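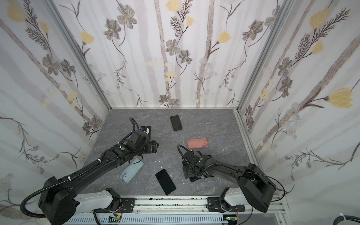 My grandmother papered her front hall four times in her life, and every time she chose flowers. Big cabbage roses first, then a brown and orange affair that I remember with more love than it deserved, then bluebells, and finally a small sprig pattern that she picked, she told us, because she was tired of being looked at by her own walls. I've been thinking about that hall a good deal this winter, as one friend after another has called to ask what I know about wallpaper, and whether flowers are all right again. They are very much all right again! The new ones have a lighter hand than the papers I grew up with. Soft gray and lavender stripes run up behind thin drawn stems and feathery dark fronds, and then a pale yellow blossom, something like a tulip, opens up when your eye has gotten used to the quiet. A pattern like that can go on three walls of a small space and still leave you some air.

I should say where I'm coming from. I hung paper for money for two summers when I was young and needed a car, and I have hung it for love ever since, in five different homes and in a great many kitchens belonging to other people. I'm not fast. I once spent most of a March weekend on a powder room that you could cross in two steps. But I have opinions, and the editor of this magazine has been kind enough to give me the space to air them.

The long way back

Anyone who bought an older house in the last couple of decades has probably spent some quality time with a steamer and a scraper, and I think that's a big part of why wallpaper fell so far out of favor. You don't easily forgive a thing that took up your whole vacation. When my sister and I stripped the back bedroom of her place in Flamar, we went down through six layers, and the bottom one was a faded green trellis with little birds on it, so pretty that we both sat down on the floor and had our sandwiches looking at it. Then we scraped it off like the rest, and I have been sorry about it from that day to this. I kept one piece, as big as my hand, and it lives in a cookbook.

After the scraping came the years of paint. White, then cream, then that gray that everybody had, and then white again. I had the gray too, and I liked it. It went with everything and it asked nothing of you. But I think a lot of us looked up one day, in a stretch when we were home more than we had ever planned to be, and wished that the walls would say something.

At Bratau, the paper and paint store on the square in Flamar, they keep 56 sample books on a long slanted shelf by the window, and on a rainy morning you may have to wait for a stool. I went in on 23/03/2024 meaning to stay long enough to buy a seam roller, and came out well after lunch. The books have gotten heavier over the years, with more linen textures and more murals, but the ones with the soft, broken corners, the ones people really handle, are the florals. 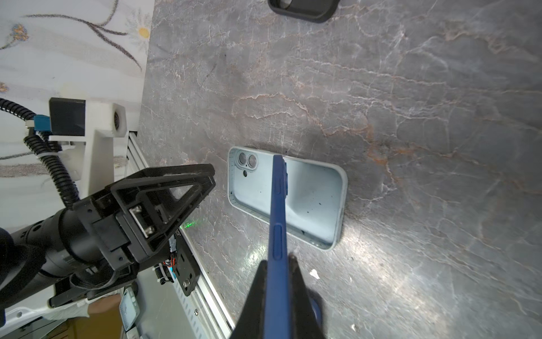

I asked at the counter what folks were taking home, and the answer was that most of them start out wanting something bold for one wall and end up with something gentle for all of them. That matches what I see among my friends. The single loud wall had a good run, and I put up a few of them myself, but a room with one papered wall can feel like a person wearing one nice shoe. If you love the pattern enough to buy it, let it go around the corner.

Corners are where the trouble lives, of course. There isn't a square corner in any house I've ever worked in, and I include the new ones. The old rule is to wrap the paper a little way past the corner, cut it, and start the next strip with a fresh plumb line, letting the overlap swallow whatever the carpenter left you. With a stripe you'll see every bit of lean, so take your time and trust the level over the ceiling. With flowers scattered over the stripe you get some forgiveness, and a bloom that's lost a sliver of petal in the corner will bother you for a week and then never again.

A word about money

Paper costs what it costs, and there's no use pretending that the pretty ones come cheap. The roll I fell for at Bratau that day would have run me close to what I paid for the car I was hanging paper to buy. What I did, after walking past it a few times, was order samples from Tikosell, an online outfit that sells ends of lines and returned rolls. They list 2,000 patterns or more at any time and the search on their site is dreadful, but if you pour yourself something warm and settle in, you can find lovely things. I found a gray and yellow floral at $27 a roll and bought all they had left.

Buy all they have left, by the way. Dye lots are real, and the roll you go back for in June won't be quite the same gray as the rolls you bought in March. I generally add one roll more than the arithmetic says, and I've used the extra every time, if only to line the drawers of a dresser or cover a run of school notebooks.

For paste I use Ezzat, the plain kind in the tub, put on with a wide brush that I've had longer than my dog. Give each strip its time to rest, folded gently paste to paste. I know there are papers now where you paste the wall and hang the strip dry, and they are a mercy on ceilings, but I miss the folding when I use them. It's a restful little job, a bit like putting away sheets.
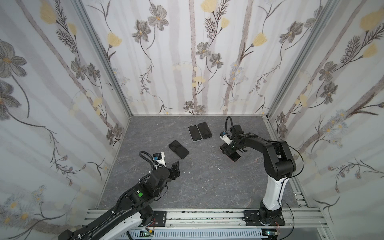
Where to begin if you're nervous

Begin with somewhere you can shut the door on. A closet is ideal, and so is the back of a bookcase, or the inside of a pantry where the only critics are the canned tomatoes. You'll learn how the blade drags when it's dull (change it, change it again, blades are cheap) and how far a wet strip will slide before it grabs. You will also find out whether you like living with a pattern, and some people don't, and there's no shame in that.

Then pin your sample up in the real room and leave it alone for a while. Look at it in the morning, and again at night with just the lamps on. Gray is the sneaky one. It can turn blue in a north room and go almost brown by lamplight, and a pale yellow flower that sang in the store can fade away to nothing above a white baseboard. Mine stayed up for two weeks with a thumbtack in each corner, and by the end of it I was saying good morning to it.

I've got the hall cleared now, and the old switch plates are in a coffee can with their screws. My grandmother's sprigs would have suited the space, I think, but I'm going with the gray and yellow, and starting behind the coats.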